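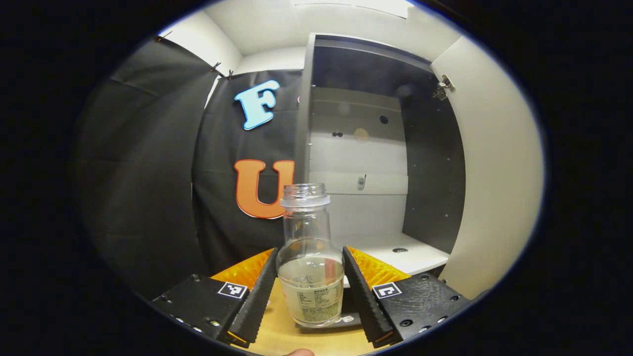 Friday

Up before six. Frost on the inside of the small window again, so I ran the heater in the hall for 45 minutes before doing anything else. Coffee, toast, the last of the Serier marmalade. Rosaura Nina had left a message at some hour of the night saying the order for Putville was now two cases and not one, and could I check what we had left to pour into.

Went through the bottles. I had put them away in the fall without sorting them, so I did that first. The short ones with the threaded necks are the ones I like, since the same lids fit all of them and I still have a bag of lids from Cabrera. Anything with a chip on the thread went in the recycling. A few still had a bit of something in the bottom that I should have rinsed out in October. Soaked those in the sink with hot water and washing soda.

The printing on glass bottles doesn't come off the way a paper label does. I've tried vinegar, I've tried a razor blade, and last year Brayan Chambi gave me a paste that took the skin off my thumb and left the nutrition table exactly where it was. I've decided to tie a tag on the neck and leave the printing alone. Anyone who buys ginger and lemon from me knows it isn't whatever the glass says.

Ginger batch: strained it at 9. Cloudy, and a paler yellow than the December one. I used less peel this time and I think that's the difference. Taste is fine, a little flat at the front, then hot. Wrote down 130 grams of ginger to the pot, 100 of sugar. Next time I'd go back up on the peel and leave the sugar where it is. The cloth I strain with is about finished – it has gone thin in the middle and lets the pulp through if I squeeze. Need to buy a new one, or cut up the old pillowcase.

Spilled some on the counter and got a sticky patch that took three wipes to come up. Must remember to put the tray down first.

Brayan came by at 11 with the empty cases. He stayed for a glass and said it needed salt, which he says about everything. He also said the road out past Trutmont was closed on one side, so the drive to Putville will be longer, and he would rather go early. I said early was fine as long as he didn't mean five. He meant five. We settled on seven.

Lunch was soup from Wednesday. Not much of it left, so I had bread with it.

Afternoon was lids. Boiled them, laid them out on a towel, lost one under the stove and could see it but not reach it. Got it with the handle of the wooden spoon. Filled the bottles from the jug with the metal funnel, leaving a finger of space at the top of each. The plastic funnel is better to hold but it has held on to a smell of garlic since the summer and I don't trust it.

Ran short on the second case. I can either make a half batch tonight or send it one row light and tell Rosaura. Called her. She said send it light, she'd sooner have it on time. That was a relief because my hands smelled of ginger and my eyes were stinging from the steam.

Wrote the tags at the kitchen table with the good pen. Just the name, the month and "shake first." My January always looks like Jamaica by the time I've written it over and over. Redid the worst ones.

Rosaura wants to try a version with turmeric in the spring. I told her it stains everything it touches and she said wear an apron. I'm not against it. I would want a separate cloth and a separate funnel, and probably a separate spoon, and I'd want her here to help with the cleaning up.

Kept back one bottle for the house. Dinner was eggs. Hands still smell. Cases are by the door with a blanket over them so they don't freeze – alarm set for six.

To buy: straining cloth, lemons, washing soda, string, marmalade.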